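Review: Rernness Cell Practice Guide, second edition
Posted Jan 23, 2026 by Nuala Duggan

The Rernness guide is a 62-page handbook for people who set up tabletop arm cells, mostly in simulation first. I bought the PDF last April and have used it on two projects at Fulthorpe, both kitchen counter tasks. It doesn't replace the safety standards your site has to follow, and the authors say so on the first page.

The best part is chapter 3, on laying out the work surface. It asks you to write down every object before the first run, along with its pose and what the gripper may do with it. Anything with a blade gets its own line. We used to lump knives in with utensils, and our logs were a mess for it.

The rule on camera views is good too. You need at least two, and you have to check the object list against each one. An item that is plain from one side can be hidden or out of view from the other.

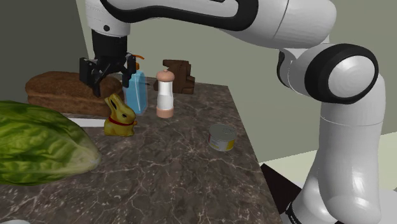
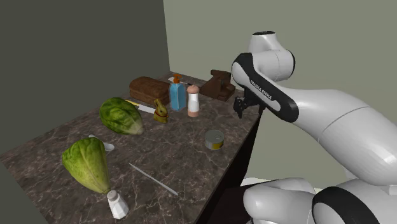
Simulated counter, two views. The yellow-handled knife and the salt shaker show in the second.

Chapter 5 covers approach height and gripper state. The advice is sensible: set a clearance from the tallest object on the table, keep it for all moves between picks, and record whether the fingers are open at the start. My coworker Tsegereda Lencho turned it into a one-page checklist that we still use.

I have two complaints. The section on soft goods is thin. Bread and lettuce get one paragraph between them, with no starting values for grip force. And the sign-off form has 75 fields, many of which ask for the same thing twice. We cut ours down to 11 and lost nothing we needed.

The index is also poor. "Reset" points to a page about naming files.

If you already have written rules for your cell, borrow a copy and read chapters 3 and 5. If you're starting from nothing, it's worth buying. The license covers 7 users and the form comes as an editable file.

Rating: 4 out of 5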